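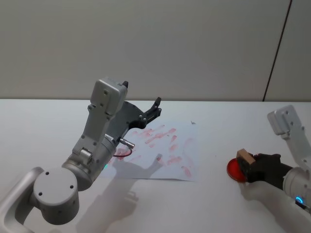 Sterkix Finger Pads for Two-Arm Stamping Cells

July | By the Wamville bench desk

We fitted a set of these to a cell that holds a small wooden stamp block and inks it from a round red pad. The pads go on with two screws per finger and took 20 minutes, including re-teaching the ink position.

Grip on bare wood is good. After 3582 cycles the block had crept a little, enough to tilt the marks, so we now check its seating every 60 sheets. Wipe the pads when you do. Dried ink gets into the ribs and is a pain to pick out.

Sterkix says to replace them at 4000. Ours could go longer. The screws supplied are soft, and we swapped them for our own.

Worth buying, but get spare screws.

Recent
Eichhorn cable clips, second look
Iltamis wrist covers
Re-inking round pads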